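청록색 벽

문서의 다른 뜻에 대해서는 청록색(동음이의) 문서를 참고.

청록색 벽은 파랑과 초록의 중간에 있는 색으로 칠하거나 바른 실내의 벽을 말한다. 이 문서는 주로 채도가 중간 정도이고 명도가 낮은 청록색, 곧 영어로 틸(teal)이라고 부르는 색과 그 주변의 색을 주거용 실내에 사용하는 것에 대하여 설명한다. 밝은 옥색이나 민트색 벽은 성격이 많이 다르므로 필요한 곳에서만 언급한다.

목차
명칭
안료와 재료
역사
빛에 의한 변화
시공
배색
유지와 보수
비판
같이 보기

명칭

한국어의 청록(靑綠)은 푸를 청과 푸를 록을 합친 한자어이다. 두 글자가 모두 한국어의 형용사 "푸르다"와 연결되기 때문에, 일상 대화에서는 청록색 벽을 그냥 "푸른 벽"이라고 부르는 사람도 있다. 그러나 페인트를 주문할 때에는 이 표현이 충분하지 않다. "푸르다"는 하늘에도 쓰이고 산에도 쓰이는 말이며, 듣는 사람이 파란색을 생각할 수도 있고 초록색을 생각할 수도 있다.

영어의 틸은 원래 오리의 한 종류인 쇠오리를 가리키는 말이다. 수컷 쇠오리의 눈 옆에 있는 띠의 색에서 색 이름이 나왔다고 설명된다. 한국의 인테리어 업계에서는 틸, 딥그린, 피콕블루, 청록이 엄밀한 구별 없이 섞여 사용된다. 같은 이름이 제조사에 따라 다른 색을 가리키는 일이 흔하므로, 시공 계약서에는 이름보다 제조사의 색 번호를 적는 것이 일반적이다.

옥색, 비취색, 뇌록색은 청록색과 가까운 전통 색 이름이다. 이 중에서 뇌록색은 목조 건축의 단청에서 바탕을 칠하는 색으로 널리 알려져 있다. 뇌록색은 회색 기운이 있는 초록에 가깝고 틸보다 밝게 보이는 경우가 많지만, 넓은 면에 칠하는 색이라는 점에서 이 문서의 주제와 관계가 있다.

안료와 재료

청록색을 만드는 방법은 크게 보아 처음부터 청록색인 안료를 쓰는 방법과, 파란 안료와 초록 또는 노란 안료를 섞는 방법으로 나뉜다.

구리에서 얻는 녹청은 오래된 청록색 안료의 하나이다. 색은 선명하지만 결합재의 종류와 습기, 공기 중의 물질에 따라 갈색이나 검은색 쪽으로 변할 수 있고, 독성이 있어 오늘날 주거용 벽에는 쓰지 않는다. 공작석과 남동석도 구리를 포함한 광물이며, 굵게 갈면 색이 진하고 곱게 갈면 색이 연해지는 성질이 있다. 화가들은 이 성질을 잘 이용하였으나, 벽 전체를 칠하기에는 값이 비쌌다.

녹토는 점토 광물에서 얻는 안료이다. 착색력은 약한 편이지만 빛에 잘 견디고 석회와도 함께 쓸 수 있어서, 벽화와 벽 칠에 오래 사용되었다. 뇌록의 원료가 되는 광물도 넓은 뜻에서 이 종류와 비슷한 성질을 가진다.

현대의 청록색 벽 페인트에는 프탈로시아닌 계열의 파랑과 초록이 많이 들어간다. 이 안료는 착색력이 매우 강해서 적은 양으로도 짙은 색을 낼 수 있다. 반대로 말하면 조색 과정에서 조금만 양이 달라져도 결과가 눈에 보인다. 이 때문에 한 방에 필요한 페인트는 한 번에 조색하고, 통이 여러 개일 때에는 큰 그릇에 모두 부어 섞은 다음에 쓰도록 권한다. 이 작업을 현장에서는 "통 합치기"라고 부르기도 한다.

산화크로뮴 계열의 초록 안료와 코발트 계열의 청록 안료도 사용된다. 값은 비교적 높으나 은폐력 또는 내후성이 필요한 곳에서 선택된다.

벽지의 경우에는 종이에 인쇄한 것, 비닐을 입힌 것, 직물을 붙인 것이 있다. 짙은 청록색의 무광 벽지는 이음매의 흰 종이 단면이 드러나기 쉬우며, 경험이 많은 도배사는 단면을 같은 계통의 색으로 미리 칠해 둔다.

역사

벽을 파랑과 초록 사이의 색으로 칠하는 일은 여러 지역에서 따로 발생한 것으로 보인다. 안료가 귀하던 시대에는 방 전체를 칠하지 않고 벽의 아래 부분이나 벽감의 안쪽만 칠하는 방법이 쓰였다. 좁은 면적에 짙은 색을 두고 나머지를 흰 석회로 두는 이 방법은, 지금의 포인트 벽과 결과가 비슷하다.

라르키티아(Larkitia) 지방의 농가는 이러한 부분 칠의 예로 인용된다. 색채 연구자 엔카르나시온 캄포스(Encarnación Campos)는 이 지방의 농가 110채를 조사하고, 그중 다수에서 부엌의 화덕 뒤와 침실의 머리 쪽 벽에 녹토와 석회를 섞은 청록색 층이 있었다고 보고하였다. 캄포스가 벽에서 채취한 칠 조각은 1,714점이며, 조각마다 층의 순서를 현미경으로 기록하였다. 가장 많은 층이 나온 집에서는 같은 벽이 12번 다시 칠해져 있었다. 캄포스는 색이 유행에 따라 바뀐 것이 아니라고 보았고, 그을음을 덮기 위하여 비슷한 색을 반복하여 칠한 것으로 해석하였다. 이 해석에 대해서는 화덕에서 먼 침실의 벽을 설명하지 못한다는 반론이 있다.

합성 안료가 보급된 뒤에는 방 전체를 짙은 청록색으로 칠하는 것이 비싼 일이 아니게 되었다. 서재, 식당, 복도와 같이 낮에 오래 머무르지 않는 방이 먼저 대상이 되었다. 병원과 학교에서는 밝은 청록이나 연한 초록이 널리 쓰였고, 이 때문에 일부 세대는 지금도 밝은 청록색 벽에서 공공시설을 떠올린다.

페인트 제조사 오카포르(Okafor)는 무광 벽 페인트 트릴로(Trilo)의 짙은 청록색을 9월에 처음 판매하였다. 이 색은 처음에는 현관문용으로 소개되었으나, 구매자들이 실내 벽에 사용하는 경우가 더 많아서 나중에 설명서가 바뀌었다. 현재의 설명서에는 문과 벽이 함께 적혀 있다.

빛에 의한 변화

청록색은 조명에 따라 파랑 쪽으로도 보이고 초록 쪽으로도 보이는 색이다. 북쪽 창에서 들어오는 빛 아래에서는 파랑이 강해지고, 전구색 조명 아래에서는 초록이 강해지는 경향이 있다. 같은 벽을 아침과 밤에 보고 다른 색으로 기억하는 사람도 있다.

명도가 낮은 청록색은 빛을 많이 흡수한다. 흰 벽의 방에서는 벽에 반사된 빛이 방의 구석까지 도달하지만, 짙은 청록색 방에서는 구석이 먼저 어두워진다. 그러므로 천장등 하나로 방을 밝히는 것보다 작은 등을 나누어 놓는 편이 좋다고 한다. 벽에 가까운 등은 벽의 한 부분만 밝게 만들고, 그 차이에 의하여 한 가지 색으로 칠한 벽도 여러 단계의 색으로 나뉘어 보인다.

광택도 결과에 영향을 준다. 무광은 색이 깊고 고르게 보이는 대신 손자국이 남기 쉽다. 반광은 닦기 쉽지만 벽면의 굴곡이 드러난다. 짙은 색일수록 이 두 가지 성질이 모두 강하게 나타난다.

작은 색 견본만 보고 색을 결정하면 실제의 벽이 견본보다 진하게 느껴지는 일이 많다. 넓은 종이에 칠하여 벽에 붙이고, 낮과 밤에 각각 확인하는 방법이 권장된다. 견본을 창 옆의 벽에 붙일 때에는 창이 없는 벽에도 한 장을 붙여 비교한다.

시공

바탕이 흰색인 벽에 짙은 청록색을 바로 칠하면 롤러의 자국 사이로 바탕이 비칠 수 있다. 회색으로 조색한 하도를 먼저 칠하면 상도의 횟수를 줄일 수 있다. 하도의 회색은 상도와 명도가 비슷한 것이 좋다. 상도는 보통 2회 칠하며, 색에 따라 한 번 더 칠하기도 한다.

모서리와 천장선은 붓으로 먼저 칠하고, 마르기 전에 롤러로 이어서 칠한다. 짙은 무광에서는 붓으로 칠한 부분과 롤러로 칠한 부분의 질감 차이가 액자의 테두리처럼 보이는 현상이 있으므로, 작은 롤러로 붓 자국을 다시 눌러 준다.

천장을 어떻게 할 것인가는 의견이 나뉜다. 흰 천장을 유지하면 벽과의 경계가 뚜렷해지고, 경계선이 조금만 비뚤어도 눈에 띈다. 천장까지 같은 색으로 칠하면 경계는 사라지지만 방이 낮아 보인다고 느끼는 사람이 있다. 중간의 방법으로 천장에는 벽 색에 흰색을 많이 섞은 색을 칠한다.

배색

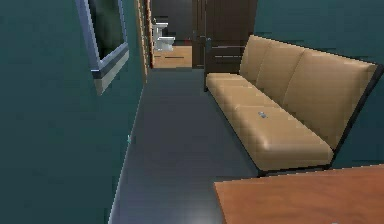
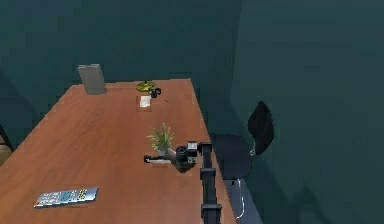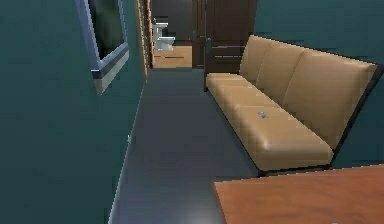 청록색 벽이 있는 실내를 나타낸 컴퓨터 그래픽.

청록색과 색상환에서 마주 보는 색은 빨강과 주황 사이에 있다. 나무의 색은 대부분 주황의 명도와 채도를 낮춘 것에 해당하므로, 나무와 청록색 벽은 보색에 가까운 관계를 가진다. 책상이 있는 그림에서 짙은 청록색 벽 앞의 주황빛 갈색 상판이 이러한 대비에 해당한다. 같은 나무라도 흰 칠을 한 것이나 회색으로 물들인 것은 대비가 약하고, 벽이 상대적으로 더 파랗게 느껴질 수 있다. 호두나무처럼 어두운 목재를 놓을 때에는 벽과 가구의 명도가 가까워지기 때문에, 사이에 밝은 천이나 종이 갓을 씌운 등을 두는 경우가 많다.

문틀과 창틀, 걸레받이의 색도 배색의 일부로 다룬다. 흰색 틀은 벽의 윤곽을 강하게 하고, 나무색 틀은 바닥과 벽을 연결하는 역할을 한다. 틀까지 벽과 같은 색으로 칠하는 방법은 문이 많은 복도에서 효과가 있다고 평가된다.

금속 중에서는 황동이 자주 선택된다. 황동의 노란 기운은 벽의 초록 쪽 성분과 어울린다. 크로뮴 도금과 스테인리스는 벽의 파랑 쪽 성분을 강조하며, 욕실과 주방에서 쓰임이 많다. 한 방에서 두 종류의 금속을 섞어도 문제는 없으나, 손잡이와 경첩처럼 서로 붙어 있는 부품은 통일하는 것이 보통이다.

직물에서는 겨자색, 벽돌색, 연한 분홍색이 대표적이다. 연한 분홍색은 청록색 벽의 옆에서 살구색처럼 따뜻하게 보인다. 순수한 흰색보다 노란 기운이 조금 있는 흰색이 잘 맞는다고 하는 설명이 많지만, 조명이 전구색이면 두 흰색의 차이는 크지 않다.

유지와 보수

짙은 청록색 벽의 흠집은 흰 석고가 드러나기 때문에 멀리서도 보인다. 남은 페인트를 작은 유리병에 옮겨 담아 두면 부분 보수에 사용할 수 있다. 다만 칠한 지 오래된 벽은 먼지와 빛에 의하여 색이 조금 달라져 있으므로, 가운데만 찍어 칠한 자국이 남을 수 있다. 이 경우에는 모서리에서 모서리까지 한 면을 모두 칠한다.

무광 벽을 젖은 천으로 세게 문지르면 그 부분에 광택이 생긴다. 마른 붓이나 부드러운 솔로 먼지를 먼저 떨어뜨리고, 필요한 곳만 물기를 짠 천으로 가볍게 누른다. 세제를 쓸 때에는 문 뒤와 같은 보이지 않는 곳에서 시험한다.

청록색 벽을 다시 밝은 색으로 바꾸려면 차단용 하도가 필요하다. 하도 없이 흰 페인트를 여러 번 칠하면 한동안 연한 하늘색이나 민트색으로 남는다.

비판

짙은 청록색 벽에 대한 비판은 주로 유행과 관련되어 있다. 잡지와 숙박 시설에서 지나치게 많이 사용되어 개성을 잃었다는 의견이 있고, 임대 주택에서는 다음 세입자가 원하지 않는다는 이유로 원상 복구를 요구받는 사례가 있다. 좁은 방에 짙은 색을 쓰면 답답하다는 의견도 오래되었다. 이에 대하여 캄포스는 좁은 방에서 모서리가 어두워지면 방의 끝이 분명하지 않게 되므로 반드시 좁게 느껴지는 것은 아니라고 썼다. 실제의 느낌은 가구의 양과 창의 위치에 의하여 크게 달라지며, 이 문제를 색만으로 비교한 조사는 드물다.

같이 보기
녹토
단청
무광 페인트
보색
포인트 벽

이 문서는 2020년 3월 22일에 마지막으로 편집되었다.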